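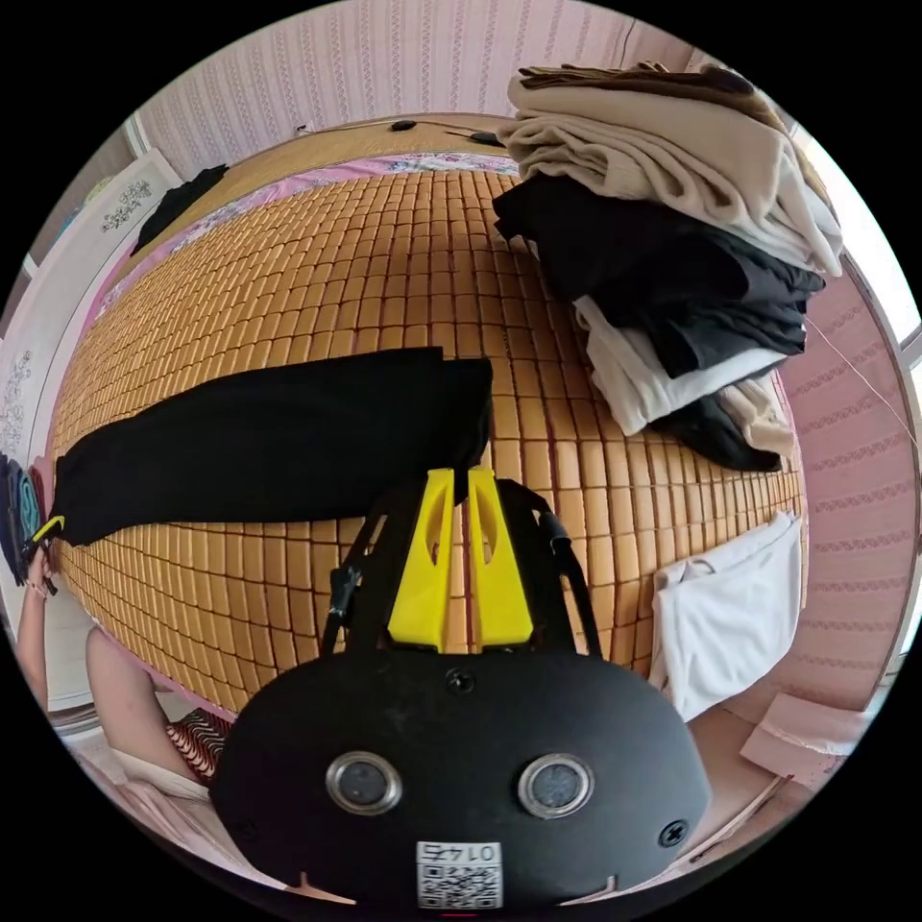 Clernex, a home-build project run out of a shared workshop, is releasing the plans for its hand-held gripper today, 14 March 2026, and we could not be happier to see it go out. The gripper is a tool you carry and work by hand, made for recording household chores so that a robot arm can learn from them later. Laundry came first on our list. The yellow fingers each have an oval cutout, the black housing carries two round sensors side by side, and the whole tool is meant to be used where clothes really get folded – on a bed with a woven mat, next to a tall stack of folded things in brown, beige and black.

The plans are named Dikel, after the workshop where the parts were drawn and printed. They cover the housing, the fingers, the side arms and the clip that holds the cable. A full set of parts weighs 621 grams, and the weight was the thing we argued over most! Early versions were fine for a few minutes and then your wrist knew all about it.

Dikel is now on its fourth finger shape. The first ones were too stiff for thin cloth, the second bent too far, and the third worked well on towels but let go of socks. The new shape has been through 500 practice grabs on the workshop bench, and we are still using the same pair.

Two grippers can be used at the same time, by one person or by two people facing each other over a bed. Long, soft clothes are the hardest job we have tried so far, and also the most fun – black cloth draped over the fingertips has a mind of its own. 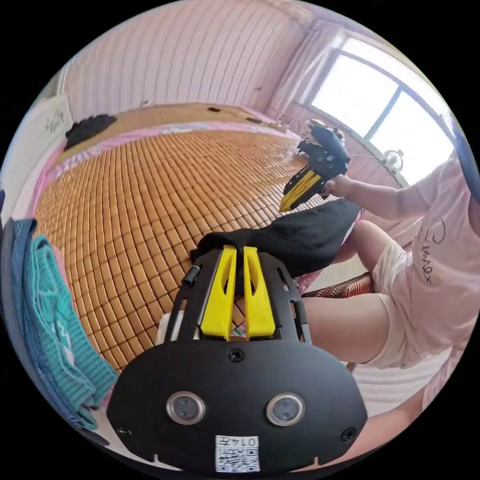 Getting the plans

The Dikel files, the parts list and the build notes are free to download from the Clernex project page. The notes run to 4 chapters and assume you have a printer and a small screwdriver. Fallahi, our partner shop, will cut finger plates for builders without a printer. Questions, fixes and odd ideas are welcome on the project page.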